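The Dark Load

In my building in Draderska we share one dryer between 15 apartments, so I learned to sort well. Dark clothes go together, and I shake each piece before it goes in the drum.
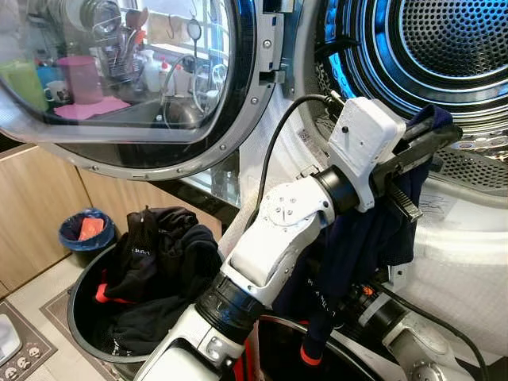

Navy and black can share a load without trouble. I stop the dryer after 30 minutes and take out the thin shirts first – the heavy ones get 10 more. In February, when the air is dry, I hang those on a chair instead.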